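Kulkarni Board: two-arm insertion recordings
README for the dataset, Gandville College Robotics Club

What this is

The Kulkarni Board set is a collection of teleoperated recordings made by the robotics club at Gandville College as its spring project. A student drives a two-armed robot and puts blue parts into a white board, or takes them out again. We recorded 400 episodes and kept 336. Of those kept, 36 are set aside as the test split and should not be trained on.

The club had 13 members working on it. Most had never used a robot with fingers before, and the skill level varies a lot between operators. We have left that in. The field operator_id tells you which episodes belong together, and names are not stored.
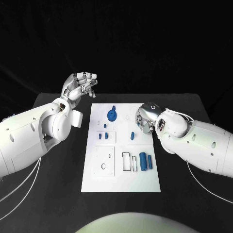

Each episode has a start layout, and the start layouts are what we argued over most. The first version always began with every part upright, and the policies we trained on it were hopeless as soon as something fell over. From version 2 the operator rolls a die and sets the board up from a printed list. Some starts leave parts lying down next to the place they belong to, like the thick and the thin blue cylinder on their sides by the two rectangular outlines. These are marked start_type: lying. Starts with the parts standing are marked start_type: upright.

Tasks

pick: lift one named part clear of the board
place: put one named part down at its marked position
handover: pass a part from one hand to the other
free: the operator chooses, and types a short note afterwards

The notes for the free task are as the students wrote them, including spelling. A few are in Oromo, with an English version in note_en. 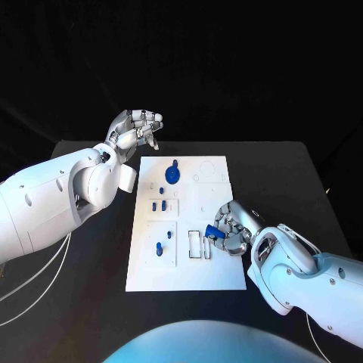
Left and right are always given from the robot's side, looking down at the board. Early on we had a mix, and Ebise Lencho went back through the old labels and corrected them. If you find one that is still the wrong way round, open an issue with the episode number and we will fix it in the next release.

Both arms are logged for the full episode, even when only one has a job to do. We thought about dropping the idle arm to save space and decided against it. People move the second arm out of the way without thinking, and a policy that never learns this will bump into itself.

File layout

episodes/ – one folder per episode, numbered from 0001
meta.csv – one row per episode: task, start_type, operator_id, result
splits/ – train.txt and test.txt
tools/ – the viewer and the conversion script

Numbers in episodes/ have gaps where we removed something. We did not renumber, as several members had already written reports that refer to the old ones.
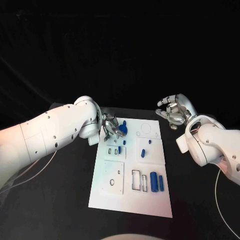 Result is one of done, part, or failed. "Part" means the object ended up touching the right position and was not seated. Two people judged every episode separately and met to settle the ones they disagreed on. Failed episodes are included and are useful if you want to train a detector for mistakes. Leave them out for plain imitation, or filter with tools/select.py --result done.

What we removed

Episodes where the joint log and the video were out of step, episodes where someone reached in to rescue a part, and a whole afternoon recorded with the wrong hand calibration. The last lot is a pity – the driving was good.
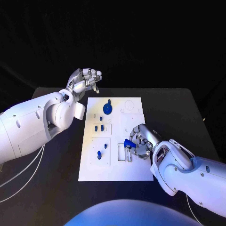 Known problems

Finger positions are the commanded ones. The fingers give a little under load, so the real position can differ, mostly on thin parts. There is no force data.

Lighting was kept the same throughout and the surroundings are dark. Do not expect a model trained on this alone to cope with a bright, cluttered room. The Ukport school team tried it in their workshop in June and had to record their own episodes before anything worked.

The position of the board was set by eye.

Using it

The episodes open in Jornatico, the club's own viewer, which is in tools/. Start it with the folder name and use the arrow keys to step. It is slow on long episodes – close the plot window if it stutters.

You may use the data for teaching and research. Please credit the club. Selling it on is not allowed.

Questions go to the issue page. Ebise Lencho looks after it during term and replies are slower in the holidays.

6 comments · 21 shares

Related
Jornatico viewer: install notes
Printing your own Kulkarni Board
Start layout list, version 2
Notes from the Ukport visit
Joining the club at Gandville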